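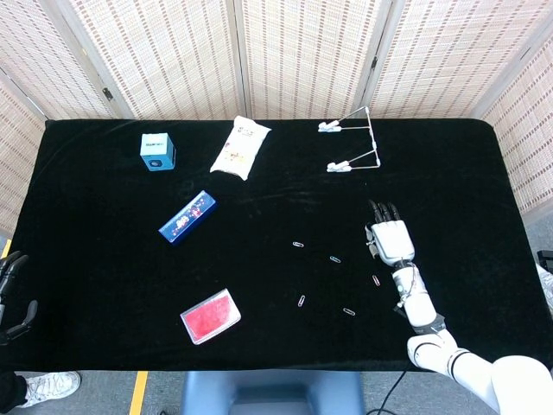

Preguntas frecuentes sobre el orden del escritorio y los objetos pequeños

En Rallis vendemos organizadores, cajas y material de oficina, y casi todas las consultas que recibimos son de personas que no saben por dónde empezar con lo pequeño. Los clips sueltos son el caso más común: se quedan repartidos por la mesa, entre una caja, una bolsa de snacks y un tarjetero transparente, y al final del día cuesta reunirlos. Un soporte blanco de alambre como el de la mesa sirve para tener a mano unas pocas pinzas, pero los clips pequeños necesitan un recipiente cerrado por los lados.

¿Por dónde empiezo si la mesa está llena?
Retire primero lo que no es de oficina: comida, envoltorios, juguetes. Después agrupe lo que queda por tipo y deje los clips para el final. Si empieza por ellos tendrá que apartarlos cada vez que mueva otra cosa.

¿Qué recipiente conviene para los clips?
Uno bajo, con tapa y de boca ancha. La caja pequeña de Plastlow admite 133 clips de tamaño normal y cabe en cualquier cajón. La grande admite 800 y solo la recomendamos para oficinas compartidas. En casa, una caja de caramelos vacía y limpia hace el mismo servicio.

¿Tengo que separar los clips por color?
No hace falta. Si usa los de color para distinguir documentos (rosa para facturas, azul para recibos, por ejemplo), guárdelos aparte de los plateados. Si no los usa con ese fin, pueden ir todos juntos.

¿Es buena idea trabajar sobre un tapete de terciopelo?
Para clasificar piezas pequeñas, sí. Los clips no ruedan ni resbalan, y los plateados se distinguen bien sobre negro. Para escribir a mano es incómodo, porque el papel se hunde un poco y el bolígrafo lo perfora. El terciopelo también recoge polvo y pelusa; pásele un rodillo adhesivo una vez por semana.

¿Puedo usar un imán para recoger los clips?
Sí, si son de acero. Los recubiertos de plástico de color también se pegan, aunque con menos fuerza. Mantenga el imán lejos de las tarjetas con banda magnética.

¿Dónde guardo las tarjetas?
En una funda rígida transparente, una tarjeta por funda. Las fundas de Plarkex se venden en paquetes de 5 y son válidas para el tamaño de tarjeta bancaria. No meta dos tarjetas en la misma funda: se rayan y luego cuesta sacarlas.

¿Qué peso aguanta un organizador de alambre?
Depende del modelo. El triangular de Mahmoudi está pensado para notas, pinzas y sobres ligeros. Si le cuelga unas tijeras o una grapadora acabará venciéndose hacia ese lado. Colóquelo al fondo de la mesa, donde no lo golpee con el codo.

¿Cómo se limpia?
Con un paño apenas húmedo y otro seco a continuación. No use estropajo en los modelos blancos, la pintura salta en las uniones.

¿Se puede comer en la mesa de trabajo?
Eso lo decide usted. Si lo hace, cierre la bolsa con una pinza y apártela antes de sacar papeles. La grasa de los aperitivos no sale del cartón ni del terciopelo.

Trabajo en una habitación compartida. ¿Sirve de algo un biombo?
Sirve para que no se vea la mesa y para marcar el espacio. No aísla del ruido. Si es plegable, revise las bisagras de vez en cuando y apriete los tornillos que se hayan aflojado.

¿Hacen envíos de pedidos pequeños?
Sí. El envío es gratuito a partir de 60 euros; por debajo de esa cantidad se cobra la tarifa del transportista, que aparece antes de pagar. Los pedidos que entran el jueves por la tarde salen el viernes.

¿Puedo devolver un organizador si no cabe en mi mesa?
Sí, siempre que esté sin montar y en su caja. Las fundas abiertas no se admiten.

¿Con quién hablo si mi pregunta no está en esta página?
Escriba a través del formulario de contacto, a la atención de Chaminda Navaratnam. Indique las medidas de la mesa y del cajón si la consulta es sobre un recipiente.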